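Flenside Film Weekend: Your Questions Answered

6 min read

We get a lot of mail in the months before the festival, and we love it. Most of the same questions come up every year, so I've pulled them together on one page. If yours isn't covered, write to the box office address on your ticket confirmation and one of us will get back to you.

What kind of festival is it?

Flenside is a small festival for science fiction, horror and everything strange in between. We show features, shorts and a handful of restored oldies over one long weekend in August. This year there are 11 features, and I'd happily sit through every one of them twice. The mix leans toward first and second films by directors you may not have run into yet.

Where does it happen?

Almost everything is at the Romaniuk, the old single-screen theater on the river side of Flenside. It seats 550 people, the balcony is open, and the sound system was replaced over the winter. Go hear it! The low end in last year's opening film got a bit lost under the balcony, and that problem is gone.

The shorts programs and the talks are next door in the Annex, which is much smaller and fills up fast.

What's the opening night film?

Proltunora, the second feature by Domenica Wieser. If you saw her first one with us, you already know why we're so excited. It's a slow, eerie story about a night-shift worker at a parts plant who starts hearing her late brother's voice over the intercom. There's very little blood in it and one sequence in a stairwell that had our whole programming team holding on to each other. Domenica will be there to introduce it and will stay for questions.

Is Proltunora too scary for me?

It depends on what gets to you. If gore is your limit, you'll be fine. If you have trouble with darkness, whispering or long stretches where you know something is wrong and the movie won't tell you what, bring a friend. Sérgio Calado, who picks our late-night films, watched it alone at home and then called me at 1 a.m. to talk about the ending, so take that as you like.

Are there films suitable for kids?

Yes! The morning shows are picked with families in mind. Nesia is the big one this year, an animated adventure about a girl who lives on a drifting island and talks to the tides. It's 82 minutes long, gorgeous from start to finish, and there's one storm that might be loud for very small children. Everything after 8 p.m. is for ages 16 and up.

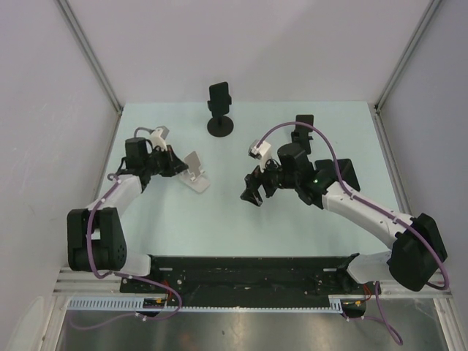 Two arms reach toward the middle of the table.

What is the machine shorts program?

It's a block of 10 short films about robots, automatons, talking houses and other made-up minds. Some are funny, a couple are heartbreaking, and the one about the elevator is both. They run back to back with no intermission, and the whole thing comes in under two hours. Last year's shorts sold out before the weekend started, so we've added a second showing.

How do tickets work?

You can buy a full pass, a day pass or single tickets. A full pass gets you into everything at the Romaniuk, including opening night. You still need to reserve a seat for anything in the Annex, but it costs nothing extra with a pass. Single tickets go on sale two weeks after passes do.

Can I get a refund?

Single tickets can be refunded until noon the day before the show. Passes can't be refunded, but you can hand yours over to someone else. Just send us both names before pickup.

When should I show up?

Doors open 30 minutes before each film. We hold reserved seats until five minutes before the start, and then they go to the standby line. The standby line is a good time, by the way. I know two couples who met in it.

Are the films subtitled?

Anything not in English has English subtitles. Captioned showings of the English-language films are marked "CC" in the schedule, and there's at least one for every feature except the restored silent film, which has its original title cards and a live piano score.

Is the theater accessible?

The Romaniuk has step-free entry from the river side, wheelchair spaces in rows F and M, and an elevator to the balcony. The Annex is all on one level. Please tell us about flashing lights or sound concerns when you book, and we'll send you notes on the films you've picked. Sérgio writes these himself and they're very thorough.

Can I bring food?

Snacks from the lobby, yes. Hot food from outside, please no – the smell travels. The lobby stand has popcorn, pretzels, coffee and a sour cherry soda that I think about all year.

How do I submit a film for next year?

Submissions open in the fall. We take features over 60 minutes and shorts up to 20. Last year around 4000 people came through the doors, so your film will be seen by a real crowd, and a loud one at that. First-time directors are very welcome, and students don't pay the entry fee.

Do the directors come?

Many do. Besides Domenica, we expect guests for most of the features, and the schedule has a small star next to any showing with a Q&A. Guests tend to hang around in the lobby afterward, so say hello! They like hearing which part made you jump.

Will there be posters?

Yes, at the lobby table, starting an hour before opening night. The Proltunora one is blue on black and I've already set aside wall space.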